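2023-12-04
By Ankit Malhotra

Selma Spahić does not believe in the good china. She has owned some, she says, and it spent eleven years in a cabinet being admired by a cat.

"Then I needed a bowl for pancake batter and the only clean one was my grandmother's," she says. "The pancakes came out the same as always. A little thick."

We are talking in the back half of Pemadora, the secondhand dish shop she opened in May on the ground floor of a building that used to sell carpet. You can still find carpet tacks if you take your shoes off, which she advises against. She has 416 bowls in stock as of this week. She knows because her accountant asked, and she would like it on the record that it took her an entire Sunday and that she did not enjoy it.

"Plates you can estimate. A stack is a stack," she says. "Bowls hide in each other. You pick one up and there's a family in there."

Stacking is the subject she keeps circling back to, and I let her, mostly because I have a cupboard at home that I open with one hand held up in front of my face. Her position is that people buy bowls one at a time, like shoes, and then are offended when they won't live together. She blames the shape. A bowl with steep sides will sit down inside another and refuse to leave. A shallow one perches. Anything with a handle goes at the bottom, in her view, or goes to a household with more shelves.

"Handles are a commitment," she says. "I have nothing against a dish with handles. I have two at home. But you can't pretend it's a bowl."

I ask what she does with a nest that has jammed. She sighs in the manner of a doctor at a party.

"Cold water in the top one, warm water under the bottom one, and wait. Go do something else. People want to twist. They stand there over the sink twisting, and then they come in here to buy two bowls."

Is that bad for business?

"It's wonderful for business. I'm telling you as a friend."

She is just as firm about putting things away damp. Her mother dried each dish with a towel, front and back, and Selma resented it for most of her childhood. She now does precisely the same thing, though she claims to do it faster. A bowl that goes into the stack with water in the bottom, she says, will keep it there until you next have company, and then present it to you.

Her own table gets no special treatment. The cloth stays on all week, the plates stay out because somebody will want one in an hour, and cream goes next to off-white goes next to pinkish brown. I suggest that some people might call this mismatched.

"Some people have six matching bowls," she says. "Until they drop one. Then they have five and a grudge. Mine have never matched, so I've never lost a set."

Bowls over blue, before the shelf gets them.

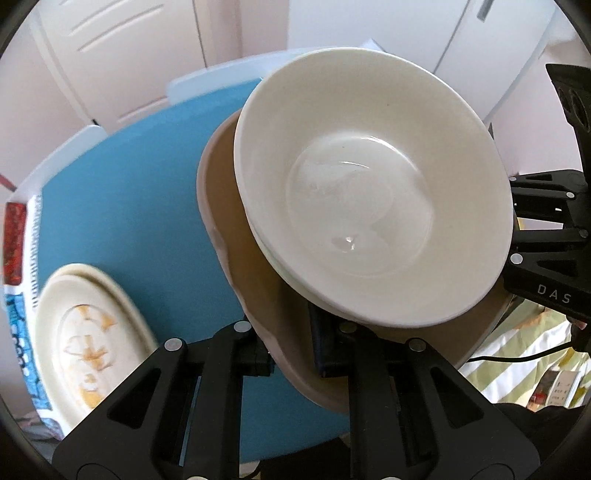
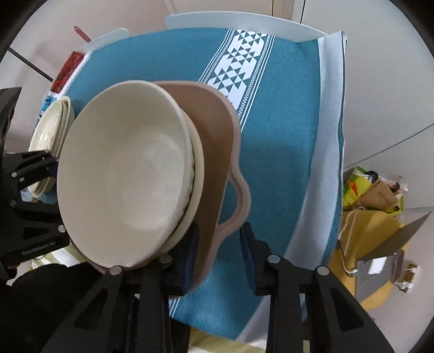
Mekdes Tefera disagrees with nearly all of it. Handled dishes belong on top, she told me over the phone, where you can grab them, and anyone who puts the biggest, heaviest thing at the bottom of a pile will be lifting the whole pile every time there's a casserole. She dries nothing. She has a rack by the window and lets the afternoon deal with it, and in 47 years of marriage the only bowl she has broken was one she was drying at somebody else's house, to be polite.

I read this back to Selma, who thought it over for a while.

"What color was the bowl?" she said. "I might have one."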